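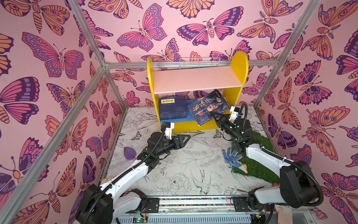
Home Organization > Course Texts > Shelving and Books

Chapter 5
Small Shelves and How Books Sit on Them

A small bookshelf holds few books, so each one has to be placed with care. In a tall bookcase a leaning book is held up by its neighbors. On a low, two-tier shelf with only a couple of books there is nothing beside it to lean on, and the top edge soon tips out past the front board.

This chapter deals with children's shelves and other low units less than 30 inches high. You will need one shelf, 12 books of mixed sizes and a soft cloth. Read Chapter 4 first if you have not yet covered sorting by height.

5.1 Upright, flat or leaning 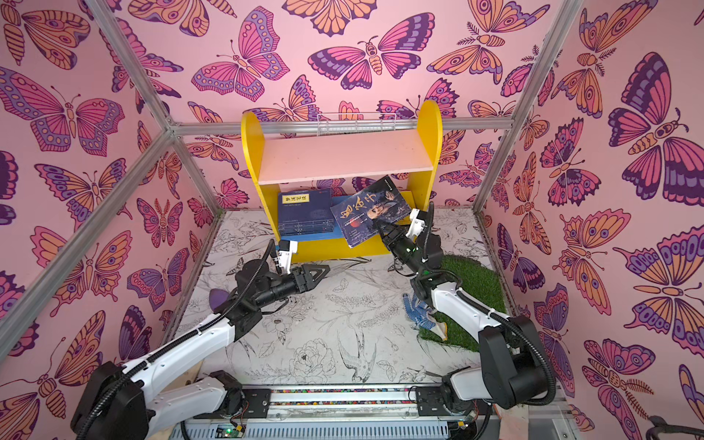
A hardcover with stiff boards will stand upright if its base is square to the shelf. Thin or floppy books are better laid flat, with the largest at the bottom. To straighten a leaning book, push at the lower edge first, then bring the top back – pulling on the spine will loosen the binding over time.

Titles should face the reader. Where the covers are more attractive than the spines, as with many picture books, turn them outward and leave a finger's width between them. A front lip on the lower board keeps them from sliding off.

Exercise 5.1 begins on the next page and uses the Marikar shelf plan.

Last updated September 15, 2025

This site uses cookies. By continuing to browse you accept our cookie policy.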